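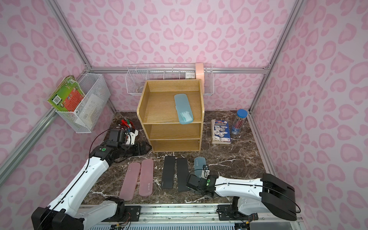

Home Files Notes Changelog Contact

# Murnach Desk Tidy

Welcome! Murnach is a collection of short recordings about one of my favorite small jobs: putting school supplies back where they belong. Pencil cases, books, pens, a little wooden shelf unit, and a lot of pink wall.

Last updated 10 August 2026.

## What's in it

- 1,343 recordings of pencil cases going onto the shelves
- 628 recordings of books, cups and small desk things being sorted
- a plain text note with each one, saying what the goal was

The shelf unit is light oak with an open front and three levels. I love it – it's small enough to take in at a glance, and there's still plenty to decide. Do the cases lie flat and side by side? Do colors stay together? The notes say which rule was in play.

## The pencil cases

We went for cases that differ in color but are close enough in shape to get mixed up: light blue, black and pink. The blue ones are translucent, and their lids have a frosted look that catches light in all sorts of ways. 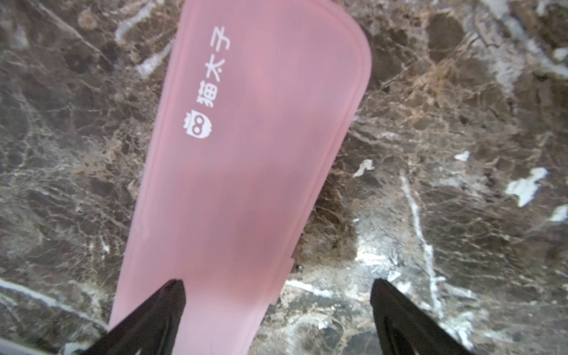
The pink ones are my favorites. They're a soft, matte salmon color, and the white 猫太子 logo with its little round-eyed animal head makes it easy to tell which end is which when you write about them. Please call them "pink" in your own labels, even though "peach" and "rose" are both tempting. Mixed color words gave us a real headache in the Plidard release, and we ended up rewriting 20 of the notes by hand.

## How a tidy is described

1. Name the thing by color first, then type: "black pencil case", "green book".
2. Name the level: top, middle or bottom.
3. If two cases share a level, say left or right as you face the open front.
4. Things on the floor are "in front of", "left of" or "right of" the shelf unit.

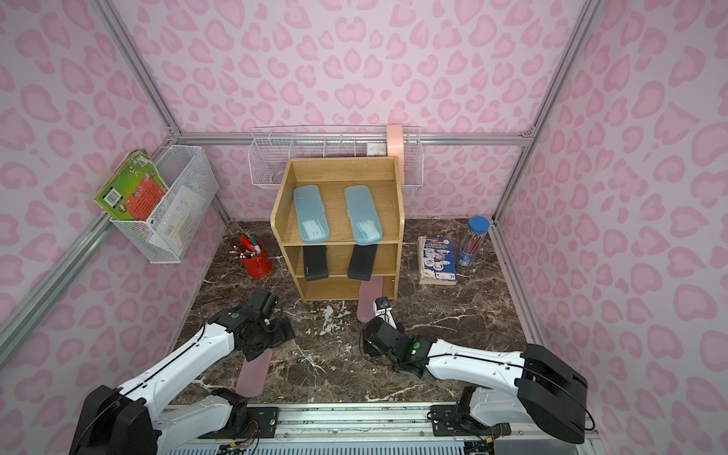
## Known gaps

Books get less attention than they deserve. Baskets too – the wire ones on the walls mostly hold odds and ends, and their contents aren't labeled yet. The Ponce set will fix that in October, with 1,652 recordings planned and far more paperbacks!

## Using it

Unpack the archive, open the folder called `trivov`, and start with the notes. Corrections are very welcome, especially left/right mistakes.

We use cookies to remember your download settings. Accept | Decline

Contact | © 2026 Murnach | Back to top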